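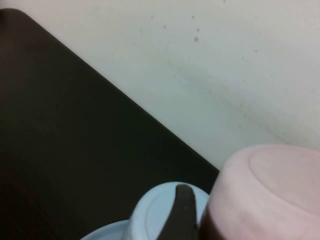

Lai-ching Fang wrote in to ask whether she would have to go through the whole of this section again every time she carried her Ivska from the sitting room to the spare bedroom, and was a bit put out that the quick start card didn't say. It's a fair point, and we're sorry about the card! You only need steps 1 to 5 once in each room. After that the projector keeps the settings under whatever room name you gave it, and you can skip straight to step 6.

Firkeo Help > Ivska projector > Setting up > Choosing a wall and getting a straight picture
Overview Setting up Sound Cleaning Contact

4. Choosing a wall and getting a straight picture

Make yourself a cup of tea before you begin, as this part goes better when you're not in a hurry. You'll need the Ivska, its power lead, the remote and something steady to stand it on (a low bookcase is lovely, a pile of magazines less so).

1. Stand the projector on its rubber feet, facing the wall squarely, and plug it in. Leave a hand's width clear on every side so that the fan can breathe.

2. Hold down the power button until the light turns from amber to white. The first start is a slow one and the fan will be rather loud to begin with, then settle.

3. When the grid of thin lines comes up, press Menu, then Picture, then Room. Type in a name for the room and press OK.

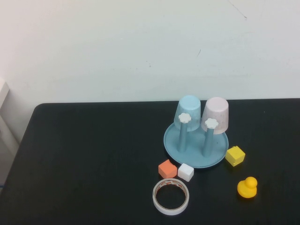
4. Turn the focus ring on the side, a little at a time, until the lines in the middle of the grid are crisp. Check the corners afterwards. If one corner is still soft, the projector is probably standing at a slight angle, so nudge it round and try again.

5. Press Keystone and use the arrow keys to bring the sides of the grid upright.

Note: Try to move the projector first and use Keystone second. A large correction makes small lettering look woolly, especially subtitles.

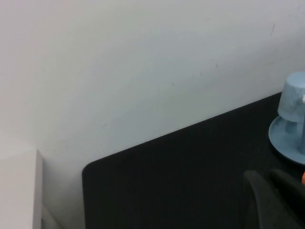
6. Choose the part of the wall you want to use and press Save. Matt paint in a pale colour gives the best results, and you really don't need a screen. We wouldn't rush to repaint an off-white wall for the sake of a few tiny dark specks or one short scuff mark, though do slide the picture along a bit if a mark lands where the faces usually are. For glossy paint, lower the brightness two steps and see how you get on.

Caution: Never look into the lens while the lamp is lit, and don't cover the vents with a cloth to quieten the fan. If message 481 appears, switch off at the wall and let the Ivska cool down fully before starting it again.

Related articles
Using the Ivska with Daly speakers
Message 251: remote not found
Ceiling bracket for the Geldale stand
Cleaning the lens and vents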